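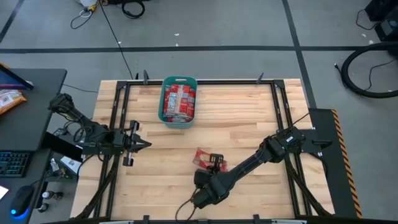 "Start with the basket," she says, before I have even taken my coat off. "People start with the food, and then they go looking for something to put it in. Pick the basket first and the rest gets so much easier!"

We are at Makasach, the shared workroom where she plans the snack supply for a reading club, a chess evening and whoever else happens to be hungry at four in the afternoon. She has been at it for two years and she still talks about it the way other people talk about their gardens. Her own title for the job is "snacks and sundries," and she made me promise to print it.

So what makes a good basket? She has plenty to say on the subject. Plastic, because it wipes clean. Rounded corners, because crumbs hide in square ones. Most of all, handles that are simply holes in the sides. "I love a cut-out handle. Nothing sticks up, nothing folds down on your knuckles, and you can peek through it and see if you're running low." Teal is her favorite color for the purpose, and she gets quite animated on the point. Red packets in a teal basket can be spotted from the far end of a room, and a child who has been told to go and get one doesn't have to ask where they are.

Then comes the packing itself. Her method is to stand the packets upright, like records in a crate, and keep going until they hold one another up. Laid flat, she says, they slide, and the ones at the bottom get forgotten until spring.

"Standing up, you can flip through them. You can pull one from the middle and the others just lean over a little. I don't mind a lean at the front. A basket that's too perfect, people are scared to take from it."

Her record for one basket is 33 packets, set last November with a smaller size of bag that she hasn't been able to find since. She remembers the number because she wrote it on the wall calendar and somebody drew a star next to it.

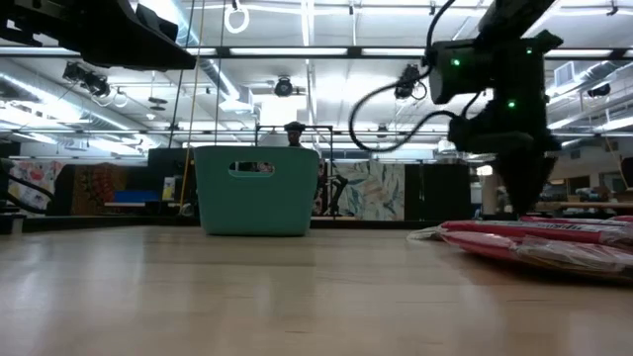
She is just as happy talking about what goes on around the basket. The table matters, she tells me, and she likes a wooden one, pale enough that a stray packet shows up at once. She puts the basket toward the back and keeps the near side clear for sorting. Longer packages get their own pile to one side, lying down, because they were never going to stand up nicely anyway.

"I tried for weeks to make the long ones stand. I had them wedged with cardboard. It was ridiculous. Now they lie down and we all get along."

And the wrinkled ones? Clear wrapping creases if you so much as look at it, she says, and a crease is no reason to leave a snack behind. What she does check is the seal at each end. She runs a thumb along it, both ends, every packet, and she does this while talking, without looking down. It takes her no time at all.

I ask whether she ever gets tired of it, and she laughs – a big laugh, the kind that makes you want to pull up a chair. "Tired of it? I get to fill something up and then people empty it. Then I get to fill it again. I took a basket over to Plumel for their open evening and it came back with two packets in it, and I was thrilled. If it comes back full, that's when I worry."

The Plumel evening taught her something about quantities, too. She had sent one kind of snack only, and a few visitors didn't care for it. For the next trip, out to the hall at Wirkthorpe, she made up four baskets with a different kind in each, and kept every kind to its own basket. Mixed baskets look cheerful, she admits, but everyone digs through them for the same favorite and the whole thing ends up in a heap.

She has advice for anyone setting up at home as well. Measure the shelf before you buy. Put the older packets in front when you refill. Keep one packet out on the table so people know they're allowed to help themselves – "a sealed-up display looks like it's for a guest who hasn't come yet." Rinse the basket when it's empty, and dry it properly before anything goes back in.

By now she has found me a packet, checked both ends with her thumb and pushed it across the table. The next thing she wants to try is a deeper bin for the chess evening, one that narrows toward the bottom, so that the last few packets don't topple over when the rest are gone. She has already picked out the shelf for it.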